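Storing hardneck garlic through a humid winter
12 June 2024

The scapes came off this week, so the harvest is close enough that I went back through last year's storage notes. They cover 100 bulbs in two batches, both cured in the garage in Atstead and both planted from the same seed stock the previous September.

Curing
Batch one hung in bundles from the rafters. Batch two sat on wire racks with a box fan on low. I gave both 30 days. The racks dried more evenly, and the necks were tight by day 17. The bundles needed the full period, and the inner bulbs still had some give at the neck when I cut them down. I am dropping the bundles this year.

I don't wash bulbs before curing. Loose soil falls off on its own once the outer skin dries, and the rest comes away with a thumb. Roots get trimmed at the end.

Humidity
The garage runs damp from fall on. I moved everything to the hall closet and put a Zorura hygrometer on the shelf at bulb height. Adanech Kahsay, who gardens two plots over, keeps hers in paper bags in an unheated bedroom and loses fewer than I do, so I copied the bags for half the crop. The bagged half sprouted later. The other half was in mesh — better airflow, but it dried out faster, and by late winter several cloves had shrunk inside the wrapper.

Do not refrigerate bulbs you intend to keep. Cold followed by room temperature starts them growing.

Wrapper condition is what I check first when I sort. A tight, papery skin with a slight sheen goes back on the shelf. Split or missing skin goes to the kitchen that week. 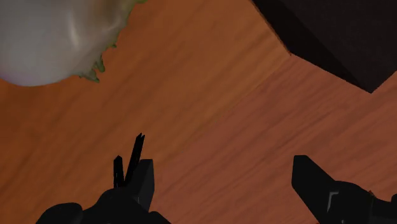 What I am changing
All racks, no bundles. Paper bags for everything except seed stock, which stays in mesh until planting. I will also label by harvest date, since I mixed two digs last year and couldn't separate them afterward. The target is 40 bulbs still usable in March.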